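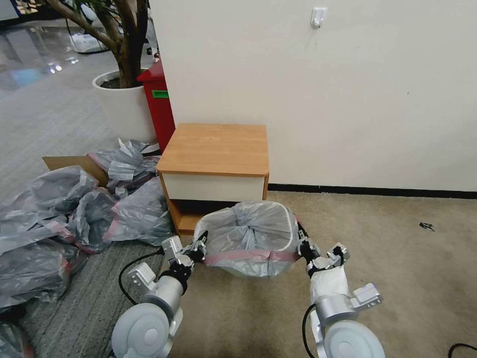
3.2 Materials and task

Bin liners were chosen as the test item because they are changed often, cost little, and fail in ways that are easy to score. A liner that is too short slips off the rim when the first heavy item goes in. One that is too wide bunches at the top and takes up room inside the bin. Both faults show up within minutes of fitting, so a full trial could be run in a single sitting.

We used three liner types, listed here under the names of their suppliers. The Gristis liner is a plain bag with a flat seal at the bottom. The Nemo liner has the same seal but a drawstring threaded through the hem. The Ugwu liner has a star seal and no drawstring. All three are sold for bins of the same nominal size. We bought 200 liners of each type in January from one retailer, and stored them in their original cartons until use.

Trials took place in a furnished room at the Skirkano test house. The bins were rectangular and stood on the floor, as they would in a bedroom or a small office. Before each trial the bin was wiped out and left to dry. The liner was then opened, lowered into the bin, folded over the rim on all four sides, and pressed into the corners. Any surplus at the top was gathered and tucked in at one side.

Fit was scored at two points: directly after the liner was placed, and again after the bin had been loaded with a standard mix of paper, packaging and food scraps. At each point we recorded whether the liner still covered the full rim, and how far it had dropped at its lowest corner. Liners that tore during fitting were counted as failures and replaced with a new one from the same carton.

Figure 3. A lined bin on the floor in front of a nightstand.

3.3 Fit after loading

Of the liners that passed the first check, the drawstring type held its position best. Slippage of more than 13 mm was seen in 55 of the Gristis trials and 64 of the Ugwu trials. The Nemo liner slipped that far only when the fold over the rim had been made too shallow. In most of these cases the short side of the bin gave way first, and the long sides followed as more weight was added.

The star seal did not leak in any trial, but it left a thick knot of film at the base that kept the bag from lying flat in a rectangular bin. Flat-sealed bags filled the corners better. We did not test round bins, where the result may well be different. Tearing was rare for all three types and nearly always began at a corner of the rim, where the film was stretched tightest during folding.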